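Skimby toy workshop brings back the chunky peg

A small toy workshop in Skimby will start selling replacement pegs for its sorting sets in July, after many requests from parents and nursery teachers. The pegs will be sold one by one or in bags of 10, and they fit all boards which the workshop has made in the last 16 years.

"People write to us that the board is still good but one peg is lost under a sofa," said Soledad Ridgeway, who runs the workshop together with Thierry Lebrun. "Until now we had to tell them to buy the whole set again, and I did not like it." 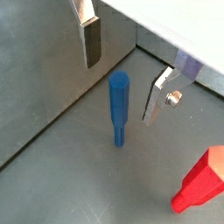 Replacement pegs keep the same form as the older ones, so children will not notice a difference in the hand. The body is eight-sided and thick, easy to hold for small fingers, and it becomes narrower towards the shaft that goes into the board. A blue peg can stand upright on its shaft on a flat surface, with the wide part on top. Red is also in the range, and Ms Ridgeway said that green may follow if enough people ask for it.

The first batch has 100 bags. Half of them are already promised to nurseries in Grornanside, where teacher Huệ Trịnh collected the orders — she uses the sets for colour games with her youngest group.

Orders can be made at the workshop counter until 2 in the afternoon, or by post. Old pegs with cracks can be handed in at the same counter.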